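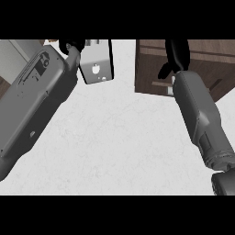

Tetarcombe Sports Hall - court inspection before the match
Date: Sunday, May 4, 2014
Checked by: Rasa Vītola
Home team: Delness Basketball

1. Playing floor - OK
Walked both halves in flat shoes. One board near the visitors' bench makes a noise but it does not move. Look at it again in September.

2. Baskets and backboards - OK with comment
Rims are level. The net on the north side has 3 broken loops. I have changed it for the spare one, so please order a new spare.

3. Padding under the baskets - NOT OK
The lower strap on the south post is torn. Fixed with tape for today only. The tape is not a repair and I will not sign for it a second time.

4. Space behind the end lines - OK
The advertising boards were too close in the last game. Now they are moved back to the wall.

5. Scoreboard and shot clock - OK with comment
Shot clock starts and resets. The horn is weak when the hall is full. Akinyi Lukumay will bring the hand horn to the table.

6. Seats - OK
429 seats are open. The upper rows on the east side stay closed until the handrail is tight.

7. Emergency exits - OK after correction
Ball cart was standing in front of exit B. Moved. This was also written in the last two reports.

8. First aid - OK with comment
Bag is complete, ice packs are in the freezer. The stretcher is in the Cellow storage room and the key is with the referee's desk - it should hang next to the door.

9. Changing rooms - OK
Showers work. One bench in the visitors' room has a loose screw, I tightened it by hand.

Result: match can be played. Item 3 must be closed before the next home game.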